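The Stallitz Worm Tower, Mk 3

Home > Soil and Compost > Wormeries > Stallitz Worm Tower

In stock. Product code 1113. Sent flat, in one box, by Wurkport.

A worm tower is a pipe with holes in it, buried upright in a vegetable bed, into which you drop your kitchen scraps. Worms come in through the holes, eat what they fancy, and go back out into the bed to do what worms do, exactly where your beans can get at it. You could make one yourself from a length of drainpipe and a drill. We say so at the start because plenty of you will write in to tell us otherwise, usually at length and sometimes with a diagram.

So why buy ours? Mostly for the lid. The homemade tower is nearly always let down by its lid, which tends to be an upturned flowerpot, and an upturned flowerpot is something a rat regards as a doorbell. The Stallitz lid twists and locks. It can be opened by an adult in gardening gloves, and so far it has defeated every rat, two badgers and one of our own warehouse staff.

What's changed since the Mk 2

The holes are smaller near the top. On the Mk 2 they ran all the way up, and if your soil level dropped over the summer you ended up with a row of holes in the open air and a very well-fed population of fruit flies. We heard about this from customers in June, then heard about it some more. The top section is now solid and has a line moulded into it. Bury the tower up to the line.

The handle has gone. It was there for lifting the tower out of the ground, and anyone who has tried to lift a full worm tower out of wet clay will know what the handle did next. To move the tower now you dig it up, as you did before, but without the optimism.

The colour is still green. We were asked for terracotta, slate and "heritage cream". It lives in a hole.

Where to put it

One tower will look after a bed you can comfortably reach across. In a longer bed, put one at each end and feed them turn about. Keep it away from the roots of anything you'd be sorry to disturb, and don't site it where you kneel, as you will be kneeling on it for years.

It suits raised beds best, provided the bed is open to the ground underneath. If yours sits on concrete or has a solid base, the worms can't get away from heat or frost, and you'd be better off with the Hostum tray wormery, which is dearer and takes up more room but comes with its own feet.

You don't normally need to buy worms. If the soil is in decent heart they'll find the tower by themselves, though they are in no hurry and they don't read the leaflet. In a new bed filled with bagged compost, a starter pack will speed things along.

What to feed it

Peelings, outer leaves, tea leaves, coffee grounds, torn-up egg boxes, the soft lettuce you bought with good intentions. Chop it up a bit. Worms have no teeth, and a whole broccoli stalk will still be there when you retire.

Leave out meat, fish, cheese, anything cooked in oil, and more than the odd bit of citrus or onion. Glossy paper is no use either.

Most of the trouble people have with worm towers starts indoors.

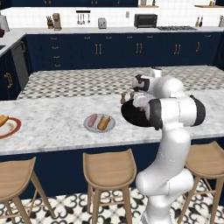

If the scraps have a long way to travel they don't travel, and a tower that gets fed once a month in a single guilty bucketful will go slimy and smell. Keep a small tub with a lid near wherever you do your chopping and take it out every few days. A handful of shredded cardboard on top each time keeps things sweet. If it does turn, stop feeding, add more cardboard, leave the lid alone for a fortnight and let the worms catch up.

In hard weather they go deeper and eat very little. Feed lightly until spring. They're fine. Please don't wrap the tower in a duvet, or if you do, please don't send it back to us afterwards.

What's in the box

Tower body in two halves, which clip together
Locking lid
Leaflet, printed on uncoated paper, which you may feed to the worms once you've read it

No tools needed beyond a spade. The clips are stiff by design. Lean on them until they click, and check both sides before you bury it.

Also in this range

Aguirre Worm Starter, 100 worms: mixed ages, sent in damp bedding. Put them in the tower the day they arrive.
Aguirre Worm Starter, 3000 worms: for allotment groups, schools and people who get carried away. Needs a signature on delivery.
Spare lid for Mk 2 and Mk 3: fits both. Does not fit the Mk 1, which had a cork.
Hostum tray wormery: for patios and solid-based beds.

Delivery and returns

Towers go out by ordinary parcel post. Worms go separately and only early in the week, so they don't spend a weekend in a depot. If frost is forecast we hold them back and send you an email.

Unused towers can be returned in the original box within the usual period. Used towers can be returned only if faulty, and must be empty. We mean properly empty. Worms can't be returned at all, although they can be given to a neighbour.

Page last updated Dec 30, 2022. Orders placed over the holiday will be packed when the warehouse reopens.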